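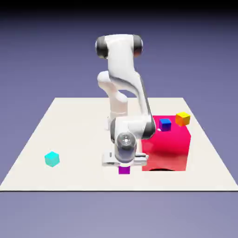

Weißer Roboterarm mit dunkelgrauen Gelenkkappen auf einer hellen Tischplatte (Computergrafik)

Sachspenden aus Küche und Werkstatt richtig vorbereiten

Gebrauchter Hausrat wird von den meisten Annahmestellen nur sauber, vollständig und funktionsfähig übernommen. Die folgenden Hinweise gelten für Kleingeräte, Geschirr und Handwerkzeug.

Elektrogeräte
Wasserkocher und Kaffeemaschinen vor der Abgabe mit Zitronensäure entkalken, kalt angesetzt nach Packungsangabe. Danach zweimal mit klarem Wasser durchlaufen lassen und offen trocknen. Netzkabel auf Risse und Knickstellen prüfen, besonders an der Zugentlastung. Geräte mit beschädigter Isolierung gehören zum Wertstoffhof. Akkus liegen dem Gerät bei, werden aber nicht eingesetzt; die Kontakte mit Isolierband abkleben.

Geschirr und Gläser
Teller hochkant in den Karton stellen, zwischen je zwei Teile eine Lage Packpapier. Zeitungspapier färbt auf unglasierten Rändern ab. Gläser mit der Öffnung nach unten packen, Hohlräume füllen. Teile mit Sprung in der Glasur aussortieren. Das Gewicht pro Karton sollte 15 kg nicht überschreiten – der Boden wird über Kreuz verklebt.

Töpfe und Pfannen
Angebranntes mit Natron und Wasser aufkochen, über Nacht stehen lassen. Beschichtete Pfannen mit Kratzern bis auf das Metall werden nicht angenommen. Gusseisen nach dem Reinigen dünn einölen und im Backofen trocknen. Lose Griffe nachziehen, fehlende Schrauben ersetzen (meist M4 oder M5).

Handwerkzeug
Flugrost mit feiner Stahlwolle und etwas Öl entfernen. Hammerstiele auf festen Sitz prüfen, gegebenenfalls neu verkeilen. Sägeblätter und Stechbeitel erhalten einen Klingenschutz aus Wellpappe, mit Klebeband fixiert. Schraubendreher mit ausgebrochener Spitze aussortieren. Schraubensortimente nach Gewinde trennen und in verschließbare Dosen füllen.

Beschriftung
Auf jeden Karton gehören Inhalt, Stückzahl und der Vermerk »geprüft«. Bedienungsanleitungen in einer Klarsichthülle obenauf legen. Wer eine Spendenliste führt, notiert den geschätzten Zeitwert je Position, beispielsweise 50 Euro für eine Küchenmaschine mit Zubehör.

Text: Shirin Kordestani, Stand Mai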